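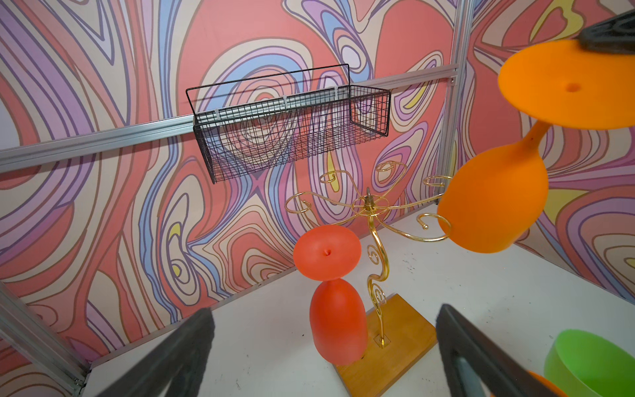
Wire basket on the rail, patterned wall behind.

14 July 2026
Bench notes, glaze room - continuing the Lenine celadon trials

Second firing of the Lenine base came out of the small kiln this morning. Same recipe as the last entry, with the silica changed to the finer grade. Crazing is still present on the porcelain tiles and absent on the stoneware. The lines on the porcelain are further apart than before, so the change has gone in the right direction, but not far enough to call it a fit.

Colour on the stoneware is greyer than I want. On the porcelain it is a clean pale green where thick and almost clear on the edges. Kieran Heffernan thinks the grey is body iron coming through and wants to put a white slip under it. I would sooner fix the glaze on one body first.

Mixing. Made up 2,000 g dry, split into two lots of 1,000 g. Lot A as written. Lot B had the whiting cut by 2 parts and talc added to make up the difference. Both sieved twice. Lot B took more water to reach the same pour and had settled hard by the afternoon. A pinch of Epsom salts in solution brought it back. Lot A stayed up without help.

Test tiles. Three dips on each tile, overlapping, so the bottom band is the thickest. Numbers written in oxide on the back before bisque this time. The pencil numbers on the last set burned off and I had to work out the order from the shelf plan, which had coffee on it. Anyone using the shared tile box, please mark in oxide.

Firing. Cones on the top and bottom shelves. Top cone down flat, bottom cone bent to halfway. That is a bigger spread than the December firings, when both shelves matched. Nothing has been changed in the program. Possible causes, in the order I intend to check them:

Lower element tired. Needs a resistance reading with the kiln cold and isolated.
Bottom shelf too close to the floor. Glenys Tipoki restacked the furniture and may have used the shorter props. Ask her.
Packing. Bottom shelf was dense with Saoirse's planters, top shelf was mostly tiles.

I suspect the packing but have not tested it. An empty firing with cones only would separate the first two from the third, at the cost of a day's kiln time.

Lot B results, for what they are worth given the spread. Top shelf tile is glossy, with no crazing visible under the loupe, and has run to within 3 mm of the foot. Bottom shelf tile is satin and slightly underfired. The run on the top tile bothers me. Talc at that level is probably melting it too far, and a tall form would stick to the shelf. Try cutting the talc by half and putting the rest back as silica.

Delayed crazing check: both tiles from the previous firing have been through the freezer and boiling water three times. Lot A porcelain crazed on the first cycle. The stoneware has not moved. I will put the new Lot B tiles through the same cycles and leave them a fortnight before writing anything down as a fit.

Materials. The Queiroz feldspar is down to the last bag. Hugo Lefèvre has a quote from Jaltier for a substitute with a bit more potash. It is cheaper, but every recipe in the book that uses Queiroz would need to be recalculated, and I would want line blends of the main ones before we switch. Have asked him to get a sample before ordering. Kaolin is fine. Talc is fine. Rutile is nearly out, and the tub with the cracked lid has picked up damp, so weigh from the new one.

The scale was reading heavy again. Checked it with the brass weights and re-zeroed it. Both lots above were weighed after that. I can't vouch for anything weighed yesterday, including Sinéad Ó Riain's tenmoku, and she has been told.

To do:
Resistance reading on the lower element.
Mix Lot C, talc halved, silica up, same water as Lot B to start.
Tiles for Lot C on porcelain only.
Freezer cycles on Lot B.
Copy the Nernow liner recipe out of the old book before the page comes away completely.

Kiln is booked for planters next, so Lot C goes in on the top shelf with whatever space Saoirse Hanrahan can spare. Cones on both shelves again.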